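The Frame Table Is Back at Plonlow Hall, and So Am I

Posted Jan 2, 2025

Happy new year, everybody! I know most of you are still eating leftovers and pretending the tree can stay up another week (mine can, I've decided), but I walked over to Plonlow Hall this morning because I'd heard the swap room was open again, and I wanted to see it for myself before I told you all to go.

It's open. Go!

For anyone new to this page, the swap room is the long room on the ground floor, the one you get to by the side door on the Stiltalthorpe Road end. People bring in the small stuff that makes a place look lived in, by which I mean picture frames, prints, fake flowers, candle holders, table runners, scraps of cloth, the odd vase, and other people take it home. No money changes hands. It closed in the fall when the heating gave out, and I missed it more than I'd like to admit. My hallway has looked sad since October.

The heating is fixed, hooray. The bill came to $660, paid out of the hall's rainy-day money, and the room was warm enough this morning that I took my coat off, which I never once did last winter. They've painted too. The walls used to be a sort of mustard and now they're very pale, and it makes such a difference to how you see things. Colors look like themselves. I picked up a green runner I'd have sworn was brown under the old setup.

The other big change is how the tables work. It used to be that you dumped your bag wherever there was a gap, and by lunchtime you had frames on top of flowers on top of somebody's jigsaw. I broke the glass in a perfectly good frame that way two years ago and I still feel bad. So this year there are sorting tables first, where things get laid out flat and spread apart, and they only move over to the swap shelves once there's a spot for them. You can look at the sorting tables all you like but please don't take from them. I had to be told this (sorry!) when I reached for a print.

Some things I learned about frames while I was there, and I pass them on because I've been doing it wrong forever. Lay the frame face up if it still has its picture in it, so people can see what they're getting. Take the hanging wire off if it's frayed. If the hook on the back is loose, put it in an envelope and tape it to the frame, and don't just drop it in the bag with everything else, where it'll end up inside a candle holder. Simple black borders go fastest, I'm told, and you don't have to take the print out even if you think it's ugly. Somebody will want it. Somebody once wanted my poster of cheeses.

Flowers next. Only artificial ones, please, as the real ones drip and then they drop. If you've got a bunch that has gone dusty, shake it in a bag with a spoonful of salt before you bring it. I tried this on mine last night and it worked a treat on the petals, less so on the leaves. Keep the stems long if you can. People want to cut them to fit their own vases, and you can't make a short stem longer! Pale colors are popular just now, pinks and creams especially, and I saw more than one person hovering.

Then there's cloth, and that was the bit I got wrong in a big way. I brought a bag of black fabric left over from a costume and I hadn't ironed or folded any of it. No one minded. It goes out on the table as it comes, and a dark piece is handy to set light-colored things on so they show up. If you want to fold yours neatly, lovely, but don't let a pile of ironing keep you at home.

By the time I left, 76 bags had been checked in since the doors opened, according to the sheet by the entrance. There's room on the shelves for plenty more, although the tall shelf at the back is already stuffed with candle holders. Maybe hold off on candle holders.

A few practical bits, and then I'll let you get back to your leftovers. The limit is 3 bags per household per visit. You don't have to bring anything to take something, so if you've just moved into the new apartments at Pravmont and your walls are bare, you're exactly who the room is for. Parking is tight while the drain outside gets dug up, so walk if you can. The water fountain is out. There's a bathroom, it's down the hall and the light switch is on the outside, a thing I always forget.

Nwachukwu Framing, over on the corner, has given a box of 200 cardboard corner guards, those little folded triangles that stop a frame getting dinged on the way home. They're in a tub under the first table and you can help yourself. Bring them back if you remember. The shop is also happy to cut mats for anything you find in the swap room, though you pay for that, obviously, and I'd call ahead because they're only open mornings until the end of the month.

The room will be open every weekday morning through the end of February, and after that it depends on how many people use it. I'd hate to see it go again. I've got my eye on the wall above my couch and I need at least a couple of decent frames to cover the spot where the old clock used to hang (the paint's a different color behind it, and I am not repainting).

I came home with the green runner and a tiny vase with a chip in it that I plan to turn to the wall. I would have had the print as well, but see above. I'll be back to check whether it's made it over to the shelves, and if you get there first and you see something with a black border and big dark lettering on a white sheet, please think kindly of me and my hallway.

If you have questions about what they'll take, leave them under this post and I'll ask next time I'm in. One reader has already been in touch on the subject of flowers and cloth, and you'll find that at the bottom.
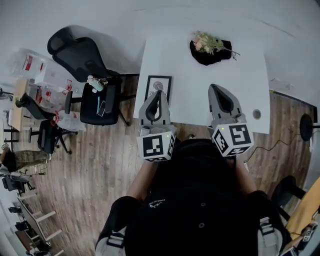

Thanks for the salt tip, I'm trying it on the roses from my mom's old bathroom tonight. Could you ask whether they'd take curtains? Mine are long, dark blue and a bit faded down one side, but there's loads of good fabric left in them, and I'd happily cut them into runner-sized pieces first if that's easier for the tables. I can bring them over one morning next week.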